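The Second Cup
Small offices are giving up the coffee cart and learning to brew for themselves 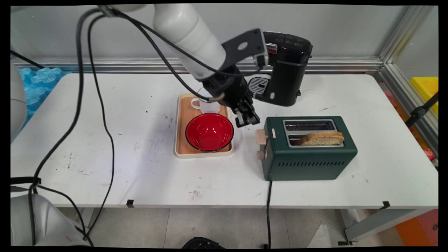

By Azucena Bañuelos
Jun 22, 2019

The coffee cart stopped coming to the Dakov building in November. For years it had parked by the loading door at ten each morning, and people from all four floors came down to stand in line. When the owner retired, no one took over the route.

"The first week, people drove to the gas station," said Thiện Ông, who manages the office of a map printing firm on the second floor. "Then it got cold and they quit doing that."

Ông was given $1,193 to fix the problem. He spent a little over half of it on a machine and the rest on cups, a grinder, a water filter and beans from Meneo, a roaster on the other side of the river. The money was supposed to last a year. The beans were gone by spring.

His firm has 42 employees. Most of them drank one cup from the cart. With coffee down the hall, many now drink two, and the second is often left half full on a desk. Ông started buying smaller cups, and the bean order went down.

Office coffee used to be simple. A supplier brought a glass pot, a burner and a box of filter packs, and sent a bill once a month. Large companies still work this way. Firms with a few dozen people often fall below the minimum order, and they end up shopping for kitchen equipment the way a family does.

A home machine can do the job, but it wears faster at work. Scale builds up in the water line. Drip trays fill before lunch. At Bạch, a repair shop on Ziratlow Street, the bench is full of machines that were never cleaned inside. The shop charges $69 for a basic service and tells office customers to come in every six months. Few do.

The other cost is time. Someone has to order milk, empty the grounds and wipe the counter. At the printing firm, that job moved from desk to desk on a paper schedule until the schedule got lost. Now the first person in fills the tank, and Ông does the rest on his way out.

He has looked at going back to a supplier. One quoted him a monthly price that covered beans, repairs and a leased machine, with a contract for 2 years. He has the paperwork in a drawer and hasn't signed it.

Upstairs, an accounting office went the other way and bought a kettle and a jar of instant. Its staff come down to the second floor most afternoons. Ông has put a coin jar next to the sugar, and it pays for the milk.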